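Fatemeh Akbari
Nov 29, 2020

Thread: notes on the Flirnov gripper kit after 15 working days on our retail bench. Wrist camera, jointed fingers' worth of settings to argue with, and the picking software. We paid list price. No discount, no loaner.
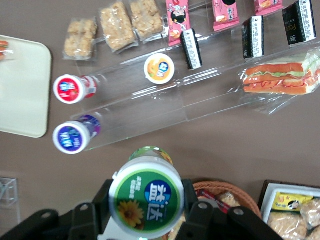 Test setup first. The arm is our own, already calibrated. The kit adds the gripper, the wrist camera, one cable run and a license tied to the controller. We wanted to know if a small store could use it for mixed snacks and drinks without custom fixtures.

Installation took most of a day. The mounting plates went on without shims. The cable did not — the supplied clips assume a thicker forearm than ours, and the slack caught on joint five during homing. We used our own clips.

The manual gives bolt torque in a table on the last page and leaves it out of the assembly steps. Read the last page first.

Camera calibration is the best part of the package. You put the target down, start the routine and leave the arm alone. We repeated it every morning for the first week, saw no drift worth correcting, and stopped.

Test plan: 184 logged picks, the same operator throughout, room lights on, blinds closed. Items were moved between runs. A pick counted as good if the item left its spot, stayed in the fingers through the move and was set down in the marked area. Anything else was a miss.

Bottles are easy for it. Upright with a screw cap on top is the best case. The software finds the cap, comes straight down and closes on the body below it. Printed caps help, I think. Plain white caps on a pale surface took longer to detect.

Bottles lying on their sides are slower. The planner wants to grip across the body, and it needs finger room on both sides. In a lane with raised dividers it often doesn't have that. You can widen the lane or tell it to approach at an angle. We set the angle by hand and saved it per item.

Clear acrylic is a problem for the depth estimate. The dividers throw small reflections and the planner sometimes treats one as an object edge. There is a setting called "ignore thin returns" that fixes most of this. It is off by default. I would ship it on.

Bagged snacks: mixed results. Flat packets with a bit of air in them pick well at the low force setting. Lumpy bags shift as the fingers close, and the software does not look again after contact. It commits to the first plan. Total misses across all bag types were 40, and bags were most of our misses overall.

Wrapped sandwiches: I would not run these unattended. Loose film confuses the outline, so the grip center lands off to one side. Force is also hard to set. Low enough to spare the bread is low enough to drop it on a fast move. Slow the transfer speed and it becomes usable.

Items in a deep basket: the fingers clear the rim only if you raise the approach height yourself. The automatic height assumes a flat table. Support confirmed this and sent a config file the next day. Fine, but it should be in the manual.

Support in general was decent. I opened 4 tickets. Three had a useful answer within one business day. The last one, on the angle setting being lost after a restart, is still open. Workaround: export the item file before you power down.

Cycle time: roughly 15 seconds per pick at the speed we settled on, including the camera look. Their sales sheet shows a faster number. We could get close to it with upright bottles and nothing else on the table.

Comparison, since people will ask. We had the Shahbazi kit on the same arm in March. Shahbazi handles bags better and looks a second time before lifting. Its calibration is much worse and you redo it after every restart. For drinks, Flirnov. For bags, Shahbazi. For a mix, it depends on how much setup time you can stand.

Wear: the finger pads show light scuffing at the tips and no tearing. Pads are sold in pairs and swap with one tool. I have no long-run data and won't guess at a service life.

The license is my main complaint. Move the kit to a second controller and you need a reset code from their office in Bumville, weekdays only. We lost a Friday afternoon to that.

Would I buy it again? For a drinks counter, yes. For the mixed shelf planned at the Fondthorpe site, not until the software can check its grip after contact. They say that update is planned. No date given.

Replies are open. If you have run it on a lighter arm, I would like to see your payload settings — ours are near the limit with a full bottle.

Recent from this account
Cable routing on small arms: clips that held and clips that didn't
Shahbazi kit, first week
Why we log every miss
Finger pads: how we clean them
Reading a gripper force curve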